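Shop > Classroom Physics > Wall Charts & Timelines

Charts | Card Sets | Teacher Packs | Contact

The Pendevetti Lives in Physics Wall Timeline

I started making this timeline when I got tired of the one over my own chalkboard. It had a row of tiny portraits, a date under each one, and that was pretty much it. My students could tell you who won a prize and when, but they had no idea who had taught whom, or who had packed up a lab and moved across an ocean to keep working. So I drew my own on butcher paper, and a few years (and many, many rolls of tape) later it's the thing I sell the most of!

The timeline comes as four panels that line up edge to edge. Each physicist gets a colored line that runs from birth to death, and wherever two people worked together the lines touch. Kids love following those with a finger. There are short notes along each line about schooling, first jobs, big papers and the odd family detail, all in plain words a ninth grader can read from a desk or two away.

You also get 21 biography cards, one for each person I gave a full life story to. I kept them short on purpose - front side for childhood and training, back side for the work. If you've used my old Zarthorpe card set, these are the same size and they'll fit in the same box. 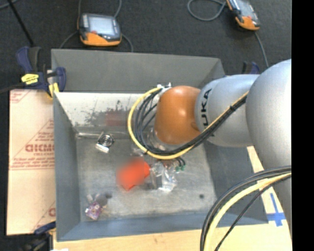
KUKA arm and gray bin

The paper is heavier than it was in the first printing, and it has a matte finish so the ceiling lights don't bounce off it. You can write on it in pencil and erase, but please don't use dry-erase markers. I tried it on mine and now Marie Curie has a permanent green smudge.

Anju Singhal wrote the teacher booklet that goes with it, and she did a much better job than I would have. It has 2 full lesson plans, a blank timeline to photocopy, and a reading list sorted by grade. My favorite activity is the one where students add a line for someone they think I left out (they always find someone, and they're usually right).

A few things people ask me. Yes, it ships in a tube, so leave it flat under some books overnight before you hang it. No, I don't sell the panels one at a time. The Prajapati edition with the larger type is still available, just put a note in your order. And if you want it laminated, Endivton does that for me, but it adds some time.

Item number 1162. Page updated October 7, 2021, with the new booklet contents.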